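4.2 What the call records say about summer

I'll start with the part of the data that gave me the most grief, the nuisance calls. When people talk about crime going up in the summer, they usually mean shootings and robberies, and those get the headlines. But most of what a patrol officer in Wilero deals with between Memorial Day and the start of school is much smaller stuff - loud music, kids on the roof of the rec center, somebody's cousin parked across somebody else's driveway. I wanted to know whether those small calls tell us anything about where the serious ones will turn up later, and if they do, how far ahead.

The Wilero dispatch office gave me 1,839 calls for service covering one full summer in the Drarkent district. Each one came with a time, a block number, a call code, and a free text note typed in by the dispatcher. I dropped the duplicates first (three neighbors calling in the same party is still one party), then the alarm calls with no person involved, and then anything where the block number was missing or plainly wrong. That left 1,029. I know that's a big cut, and I went back and forth on the alarm calls for a good while. Leaving them in pulls everything toward the strip of stores along Gunawardena Avenue, where the burglar alarms go off whenever a truck passes, and I couldn't see how that would help anybody.

Sorting the calls into types was slower than I'd hoped. The call codes are a mess. A code that's supposed to mean "disturbance" gets used for arguments, fireworks, barking dogs and, in one case I'm fond of, a goat. So I read the notes. All of them, twice, with a few weeks between the first reading and the second so I wouldn't just be remembering my own answers. Where my two readings disagreed I went with the more general type. I ended up with noise, arguments, property damage, and a leftover group I just called "other," and I kept the serious calls apart from all four.
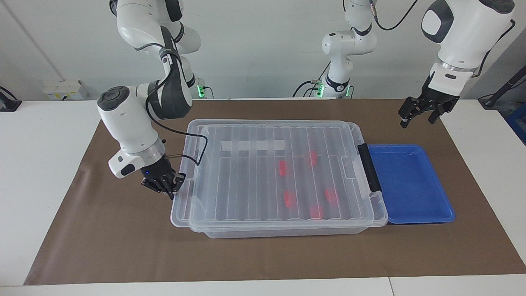
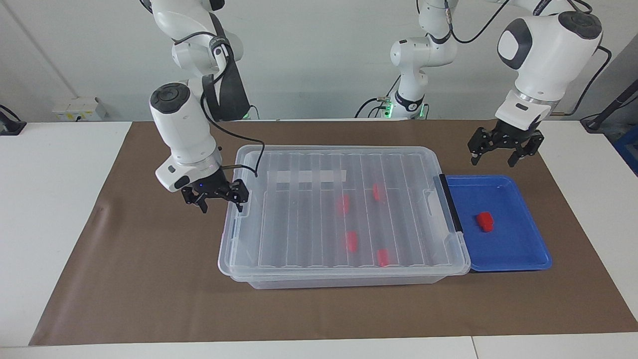
Figure 3. Two views of a pair of white robot arms over a brown mat, with a gripper near the clear bin.

So what came out of it? The first thing is that the blocks with a lot of argument calls early in the summer were mostly the same blocks that had serious calls in the second half. Noise calls didn't do this at all. I had expected noise to matter (it's what people complain about at every neighborhood meeting I've ever sat through), but the loud blocks and the dangerous blocks were mostly different places. The loudest stretch in the whole district is near the Fluris Park ball fields, and it had hardly any serious calls all season.

Property damage fell somewhere in the middle. Broken car windows lined up with later trouble, graffiti didn't, and since my type lumps them together the overall pattern looks mushier than it probably is. If I were doing this again I'd split them from the start. I did try splitting them afterward, just to look, but the groups got so small that a couple of calls either way would flip the answer, so I'm not going to lean on it.

The second thing is timing. I had figured the hot nights would be the bad nights, and you'll hear that from just about any officer. In these calls the day of the week mattered more than the heat did. A mild Friday was busier than a scorching Tuesday pretty much every time. Heat did seem to stretch the night out, though - on hot evenings the argument calls kept coming in well after midnight, and on cooler ones they dried up sooner. For a chief deciding when to end the late shift, that could be worth more than knowing the total.

I should be plain about what the records can't do. A call is somebody picking up a phone, and people on some blocks pick up the phone a lot more than people on others. When I rode along for 2 shifts in March, before the season started, I heard the same complaint from residents on the east side of Drarkent over and over: they'd quit calling because it took so long for a car to show up. If that's common, then a quiet block in my data might be a block that has given up on us, and my map would send patrols away from the very people who need them. I don't have a fix for this. The best I could do was compare against the streetlight repair requests, which go to a different office, and the east side files plenty of those. That makes me think the silence in the police calls isn't because folks there never report anything.

It's also one district and one summer. I'd love to see the same thing done on the other side of the river, where the streets are laid out differently and the bars close earlier, and I've asked for those records. Section 4.3 goes through the patrol schedules for the same weeks and checks whether extra cars on the argument blocks changed the number of calls that came in afterward.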